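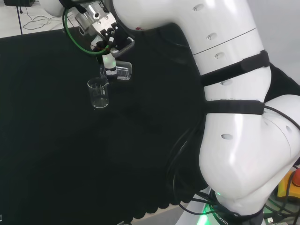

15. Juli 2026 | von Milagros Arancibia
Drucken | Als E-Mail versenden

Aushilfe (m/w/d) für unseren Praktikumsraum gesucht – Bechergläser, Messzylinder, Umfüllen, Spülen

Wir suchen ab sofort, spätestens zum Kursbeginn, drei Leute für Vorbereitung und Nachbereitung der Chemie-Grundkurse bei Prirkine. Gerne Studierende, gerne auch Wiedereinsteiger, Schulabschluss reicht. Laborerfahrung schön, aber kein Muss. Wer schon mal in einer Apotheke oder Großküche gearbeitet hat, kommt meistens schnell rein.

Worum es geht:
Unsere Kurse üben die Basics. Flüssigkeiten von einem Becherglas ins andere gießen, über den Ausguss, ohne Tropfen daneben. Ablesen an der Graduierung und am Messzylinder. Klingt simpel, ist für die meisten Anfänger aber eine echte Hürde. Damit das klappt, muss vorher alles am Platz stehen und hinterher alles wieder sauber im Schrank.

Aufgaben im Einzelnen:
- Arbeitsplätze eindecken, schwarzes Tuch glatt auflegen (bitte wirklich glatt, Falten kippen Gläser)
- Bechergläser auf Sprünge und abgestoßene Ränder prüfen, Bruch in die Glastonne, Bruchliste führen
- Gläser mit verblasster Skala aussortieren, kommen in die Kiste für Gravholm
- Wasser und gefärbte Übungslösungen ansetzen, nach Rezeptblatt
- während des Kurses nachfüllen, aufwischen, Glas tauschen
- Spülen. Viel Spülen. Maschine vorhanden, die kleinen Gläser aber von Hand
- Bestand zählen am Kursende, Soll sind 49 Bechergläser klein und 44 groß
- Bestellungen an Ojeda vorbereiten, Freigabe macht das Büro

Was wir brauchen:
ruhige Hand, Deutsch so gut dass Sicherheitshinweise verstanden werden, Pünktlichkeit. Die Kurse fangen früh an und wer zu spät kommt, hält eine ganze Gruppe auf. Körperlich normal belastbar, die Kisten mit Glas sind schwerer als man denkt. Geschlossene Schuhe, lange Hose. Kittel und Brille stellen wir, Handschuhe auch (bitte Größe und evtl. Latexallergie angeben).

Was es gibt:
Minijob oder Werkstudentenvertrag, je nachdem was passt. Bezahlung nach Haustarif, Genaues im Gespräch. Vertrag erstmal befristet bis Ende Februar, Verlängerung gut möglich wenn die Kurse weiterlaufen. Einarbeitung durch mich selbst und eine erfahrene Kollegin, die erste Woche läuft man nur mit. Kaffee und Wasser frei, aber nur im Flur – im Praktikumsraum wird nicht gegessen und nicht getrunken, auch kein Kaugummi.

Ort: Prirkine Kurszentrum, Haus Cunier, zweiter Stock, am Ende vom Gang. Aufzug vorhanden, zur Zeit leider öfter ausser Betrieb. Fahrräder in den Hof, Parkplätze keine.

Probearbeiten: jede Bewerberin und jeder Bewerber macht einen kurzen Probetermin. 100 ml von Glas zu Glas umgießen, Platz eindecken, abräumen, spülen. Keine Prüfung, wir wollen nur sehen ob es beiden Seiten passt. Die Zeit wird bezahlt.

Bewerbung bitte kurz, halbe Seite reicht. Lebenslauf tabellarisch, kein Foto nötig, keine Mappen. Dazu schreiben an welchen Tagen ihr könnt und ab wann, das vergessen viele und dann muss ich jedesmal nachfragen. Abgeben im Kurssekretariat oder per Mail ans Sekretariat, Betreff "Aushilfe Praktikumsraum". Wer sich letztes Semster schon gemeldet hat, bitte nochmal schicken, die alten Unterlagen sind gelöscht.

Rückfragen an Milagros Arancibia, vormittags am besten. Nachmittags bin ich im Kurs und gehe nicht ans Telefon.

Drucken | Als E-Mail versenden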